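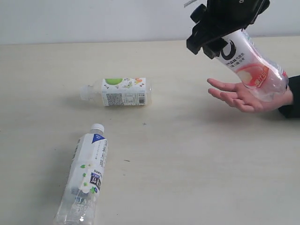

Ticket: Beschaffung Greifer für den Übergabeplatz
Status: in Bearbeitung
Bereich: Planung und Budget
Lesezeit: 4 Minuten

Ausgangslage

Wir wollen im Projekt Fletitik einen Arbeitsplatz aufbauen, an dem ein Arm Getränkeflaschen vom Tisch nimmt und einem Menschen in die Hand gibt. Mit dem vorhandenen Greifer von Drarnum läuft das grundsätzlich, und ich freue mich jedes Mal wieder darüber, wenn ich beim Testen danebenstehe! Für den Dauerbetrieb brauchen wir aber einen zweiten Satz Finger, und im Antrag fehlt bisher eine brauchbare Summe.

Fehlerbild

Im Bestellsystem bricht die Position mit »Zubehör nicht zugeordnet« ab. Angebot liegt vor: 2.122 Euro für Greifer samt Flansch, Finger separat. Die Finger lassen sich nur zusammen mit einem Grundgerät anlegen, das schon im Bestand ist. Unseres steht dort als Leihgerät.

Eintrag 1, 9:40 Uhr

Leihstatus beim Einkauf angefragt. Parallel bei Vermeulen nach kompatiblen Fingern geschaut. Es gibt welche mit weicher Auflage, und die würde ich wirklich gern ausprobieren, gerade für dünnwandiges PET. Lieferzeit laut Datenblatt bis zu 8 Wochen. Das muss in den Zeitplan, sonst stehen wir im Mai ohne Ersatz da.

Eintrag 2, 11:15 Uhr

Antwort vom Einkauf: Leihgerät kann nicht umgebucht werden, solange kein Kaufbeleg existiert. Zwei Wege:
a) Grundgerät kaufen, Finger danach als Zubehör.
b) alles als neue Anlage, eine Position, eine Kostenstelle.

Ich bin klar für b. Eine Anlage, ein Wartungsvertrag, und die Abschreibung bleibt übersichtlich.

Eintrag 3, 13:30 Uhr

Testobjekte fürs Budget geklärt. Ich hatte erst Normkörper von Jurnska eingeplant, aber gewöhnliche Flaschen aus dem Getränkemarkt sind viel ergiebiger: verschiedene Größen, gerade und taillierte Formen, glatte und geriffelte Wände, und die Etiketten spiegeln jedes anders. 200 Euro als Verbrauchsmaterial eingetragen, damit kommen wir weit.
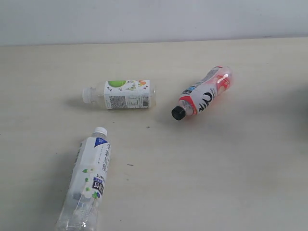
Wichtig für die Auslegung ist die liegende Position. Eine stehende Flasche greift man von der Seite, bei einer liegenden muss der Finger zwischen Tischplatte und Wandung passen, und die Achse zeigt jedes Mal woandershin. Deshalb habe ich beim Angebot die schmale Fingerform nachgefragt. Kostet gleich viel, hurra.

Eintrag 4, 15:05 Uhr

Variante b angelegt, Fehlermeldung ist weg. Offen sind noch:
- Traglastnachweis für die größte volle Flasche, mit Fingergewicht gerechnet
- Risikobeurteilung für die Übergabe an die Hand (Klemmkraft!)
- Preis für das weiche Fingerpaar, Vermeulen meldet sich
- Reserve für Ersatzauflagen

Das Ticket bleibt offen, bis der Preis da ist. Wer ähnliche Anschaffungen plant: Zubehör bitte gleich mit anfragen, das spart eine ganze Runde im System.

4 Kommentare · 8-mal geteilt

Kommentare

werkstatt_nord: Die Meldung hatten wir auch, bei einem Sauggreifer. Sammelposition hat geholfen.

pk_planung: Habt ihr die Schulung drin? Bei uns kam die als Nachtrag und musste aus einem anderen Topf bezahlt werden.

Ticketautor: Guter Punkt, war nicht drin. Trage ich nach!

labor2: Bei weichen Auflagen den Abrieb mit einplanen. Wir tauschen öfter, als im Datenblatt steht, sind mit dem Griff aber sehr zufrieden.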